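KITCHEN CORNER

Quick one this month, the newsletter has to go out by 4 and I still have the Palma room bookings to type up.

So. The shared kitchen at Osholm. May is clear-out month and we are doing it a piece at a time, evenings, whoever is in. Under-the-counter stuff first, then the sink, then the shelves if anybody has the energy left.

Bring a flashlight for the low parts. Ceiling light does nothing down there. Last time I spent ten minutes feeling about for a lid and came out with a jar of screws.

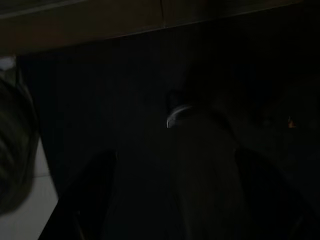 Dark under the wood. Flashlight, please.

Anything you find down there that still has a name on it goes on the table by the door. No name, it goes in the Clollska box and you have until the end of the month to claim it. Last year's box went to the swap shelf with 30 mugs in it, so do look.

Now the sink. Same as always, but it needs saying agian. Wash your bowl when you're done with it. Not "soaking." A bowl with a spoon in it at 9 in the morning is somebody's breakfast dishes from yesterday. Rinse the sides of the basin too, they mark.

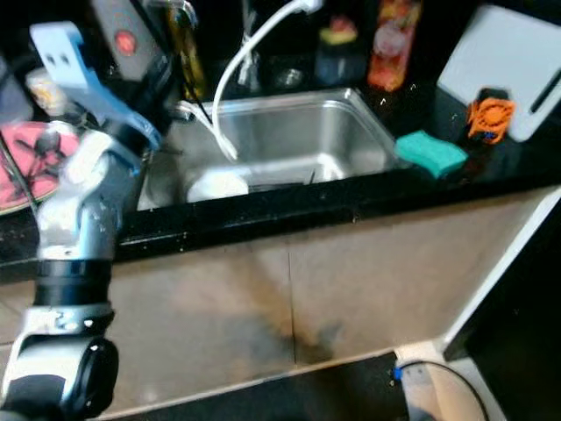 Sponges get swapped every 3 weeks, new ones are in the Dremeo tin on the top shelf. Please squeeze them out and leave them up on the counter, they go sour fast if they sit in water. Cutting boards stand up to dry, not flat. Oils and sauces can stay along the back as long as somebody is using them. If the bottle is sticky, wipe it. If it's been there since winter and you can't say what's in it, out.

Money: we have 700 in the kitchen pot, which has to cover soap, sponges, trash bags and a new drying rack. Suggestions for the rack on the sheet by the fridge. Nothing huge, it has to fit on the left and still leave room to chop.

Also the dish towels. There were a dozen in January and I can find four. Check your laundry, they are the blue striped ones. No questions asked, just put them back in teh drawer.

Kitchen queries to extension 771, evenings best. Room bookings on the next page.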